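How to Read a Commercial Lease Before You Sign It

Filed under: Small office and retail tenants
Updated 5/10/21

A commercial lease is written by the landlord's lawyer, for the landlord, at the landlord's leisure. You will be given a weekend. The good news is that most of the pages say the same things in every building in town, and the parts that cost you money tend to live in a handful of clauses. What follows is the order I read them in, after years of reading them in the wrong one.

You'll need the full draft with every exhibit, a pencil, a calculator and the listing you first saw. Keep the listing. It is the only cheerful document in the file.

Step 1. Find out what you are paying for

Look for two phrases: "usable area" and "rentable area." Usable area is where you put your desks. Rentable area is your desks plus a share of the lobby, the corridors and the restroom you'll be walking to in November. Rent is nearly always charged on the second one.

Say the draft gives you 671 rentable square feet at $30 a foot per year. That is $20,130 a year, or $1,677.50 a month, before anything else gets added. Ask for the usable figure in writing, then measure the space yourself. Landlords find this endearing.

Step 2. Work out who pays for the building

In a gross lease, the rent covers most running costs. In a net lease, you pay rent and then a share of taxes, insurance and maintenance. In a "modified gross" lease, you pay whatever the next nine paragraphs say, so read the next nine paragraphs.

Ask for the last two years of operating statements. When Didier Picard took a ground-floor unit in the Gruvau building, his statement included a new roof, spread among the tenants as "routine upkeep." Strike out capital repairs, or have them spread over the life of the thing being repaired. Then ask for a yearly cap on increases.

Step 3. Circle every date

Write these on one sheet:

The day you get the keys.
The day rent starts (not always the same day, and worth arguing over).
The day the term ends.
The last day to give notice that you want to renew.

The fourth is the one people miss. Many leases want renewal notice months ahead, by certified mail, to an address that appears once on page 18. Miss it and your option is gone, along with your bargaining position.

Step 4. Read the rent increase clause with the calculator on

A flat 2 percent a year is easy to live with and easy to check. An increase tied to a price index is fine if it has a ceiling. "Market rent as reasonably determined by Landlord" means the landlord will think of a number. Ask for an independent appraiser, with the fee split.

Step 5. Check the use clause

This says what you may do in the space. Get it as broad as you can. "Retail sale of ladies' gloves" will feel cramped the day you decide to sell a hat. Léonie Boyer of Lefèvre Interiors got hers widened from "design studio" to "general office, showroom and related uses" with one polite email, and says she has never had better value from nine words.

Step 6. Settle the build-out

If the landlord is contributing to improvements, the lease should say how much, when it gets paid and what paperwork releases it. Attach a finish schedule: flooring, counters, paint, lighting, by material. "Building standard" is a phrase that can mean stone in the leasing brochure and something else on move-in day. Note also who owns the counters when you go, and whether you have to rip them out at your own expense. 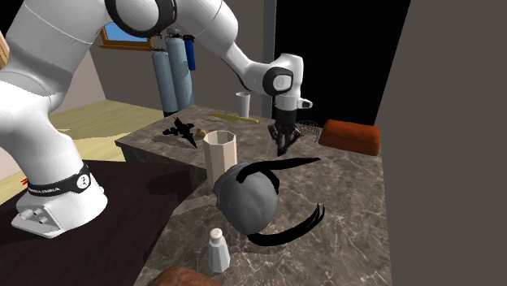
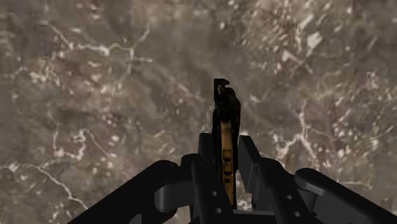 Images: Skisen

Step 7. Read the way out

Look for the assignment and sublet clause. You want consent that "shall not be unreasonably withheld or delayed." Without those words, the landlord can say no on account of the weather.

Next, find the personal guaranty, which is sometimes stapled to the back like an afterthought. If you can't get rid of it, ask for one that shrinks each year you pay on time, or that ends once you've handed back the keys and cleared the rent to date.

Step 8. Send one list

Put every change you want into a single numbered letter, with the clause number beside each item. Drip-feeding requests wears everybody out, including your own lawyer, who bills for it. Put the two or three items you'd walk away over at the top.

And do hire the lawyer. The manager at Stenden Court once told me that tenants who bring one get a different draft.

Next in this series: security deposits, and where they go.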